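Foro > Casa y orden > Ropa de cama

Tema: ¿Colcha estampada todo el año o la guardo ya?

marlo_80
Hola a todos. Tengo una duda tonta que en casa ya ha provocado dos discusiones. Mi colcha estampada (la compré en Karam en las rebajas de febrero, no me preguntéis el modelo) se queda puesta en la cama invierno y verano. Mi hermana dice que eso es una barbaridad, que las colchas se guardan en cuanto aprieta el calor. ¿Vosotros qué hacéis? Y de paso, ¿cómo la dobláis para que no salga con esas rayas marcadas que no se van ni con plancha?

tejasypinzas
Yo la dejo siempre. Una cama sin colcha me parece una cama a medio hacer, qué queréis que os diga. Eso sí, por la noche la retiro hasta los pies y duermo con la sábana.

Saeed Azimi
Pues yo soy del bando de tu hermana, lo siento. Al armario en mayo y no vuelve a salir hasta que refresca. Para las rayas: enróllala sobre una sábana vieja en vez de doblarla. Cambia muchísimo.

nuria418
Enrollarla, sí, si tienes un armario de palacio... En el mío una colcha enrollada no entra ni empujando con la rodilla. Yo la doblo en tres a lo largo y luego en cuatro, y cada par de meses cambio los dobleces de sitio.

Lo que sí hago todo el año es aprovechar la cama como mesa para doblar la ropa. Con una colcha alegre debajo se trabaja mejor, manías mías. Y los trapos y telas pequeñas los dejo para el final, primero lo grande. El otro día tocaba un paño rojo oscuro de los blanditos, que no hay manera de que se queden rectos:

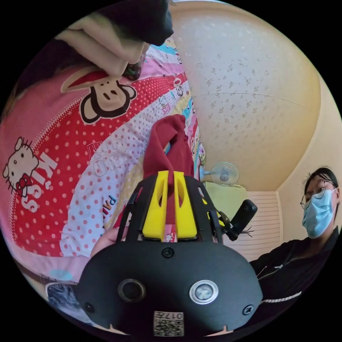 Saeed Azimi insiste en que doblar encima de la colcha es mala idea, que la ropa limpia se lleva toda la pelusa y que él tiende antes una sábana lisa. Y que lo rojo, por si acaso, lejos de lo blanco hasta el tercer lavado.

tejasypinzas
¿Una sábana encima de la colcha para doblar cuatro camisetas? Saeed, tú tienes mucho tiempo libre, jajaja. Si la colcha está limpia no suelta nada.

Saeed Azimi
Las de Sterham sueltan, te lo digo yo que tuve una. Me pasé un invierno entero quitando bolitas de los jerséis negros.

marlo_80
La mía de momento no suelta, toco madera. Lo de cambiar los dobleces de sitio me ha gustado, nuria, eso lo pruebo. ¿Y bolsa de vacío alguien?

nuria418
Para una colcha acolchada no, que luego se queda como una galleta. A mí me pasó con una y tardó semanas en coger cuerpo otra vez. Mejor una funda de tela de las de cremallera.

marlo_80
Vale, funda de tela entonces. Pero la guardo cuando llegue el calor de verdad, ¡que mi hermana no se entere de que le he dado la razón!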